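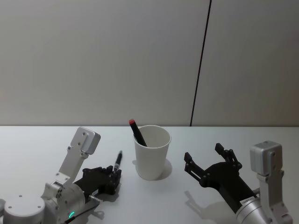

White paper cup, one black marker in it, slim black pen about to join it?

Last updated: August

mila_hubacek
I'm a complete convert to the paper cup as a pen pot and I want to hear what everyone else uses! I had a lovely heavy Andero pot for years and it was always full of dead biros, because it held so many that I never had to choose. Now I've got one plain white cup on a white table, and I can see every pen I own at a glance. Black against white, you can't miss them!
Miloslav Hubáček

inkwell64
Love this. How do you stop it going over though? I tried it with takeaway cups and anything heavier than a pencil had them on the floor by lunchtime.

mila_hubacek
Wide at the rim and narrow at the base, so yes, they can be tippy! I drop 8 old coins in the bottom of mine. One marker leaning to the side is fine even without them. It's when you get three or four all leaning the same way that you're in trouble.

Tansy
Coins rattle. I use a handful of dried rice, and the tips stand up nicely in it as well.

biro_graveyard
Rice gets up inside the caps, Tansy. Ask me how I know. Blu Tack under the base, done.

Quillfeather
Sorry, I'm going to be the grump. A paper cup is for drinking out of. Get a proper pot! I've got a stoneware one from the Vlček shop in Sotov with 1886 stamped underneath (no idea if that's the year or a pattern number) and it has never once fallen over. It will see me out.

mila_hubacek
That sounds gorgeous and I'm jealous! But can you write on it? I put the date on the cup when I start a new one and test my markers down the side. By the time it's scruffy I've got a whole little colour chart.

Quillfeather
I could write on it. I would not.

inkwell64
Right, the bigger question. Markers tip up or tip down? I was always told down so the ink stays at the business end.

Tansy
Down for single-ended ones, flat for the double-ended ones. So those shouldn't be in a cup at all - they live in a drawer.

biro_graveyard
Up for fineliners, down for everything else. And I keep slim pens away from fat markers. The fat ones lean, the slim ones slide underneath and then you pull out two when you wanted one.

mila_hubacek
Oh, I mix them! I like a slim pen next to a chunky marker, they look so smart together. If it's a pen with a bit of silver on it, even better.

dralon_sofa
Named after my settee, which is Dralon, and which has eaten more pens than any of you will ever own. Cup on the arm of the sofa does NOT work, whatever you put in the bottom. Post 1237 in the old stain removal thread is mine if anyone wants the full horror.

inkwell64
Just read it. Your poor settee!! Trying the coins tonight, will report back.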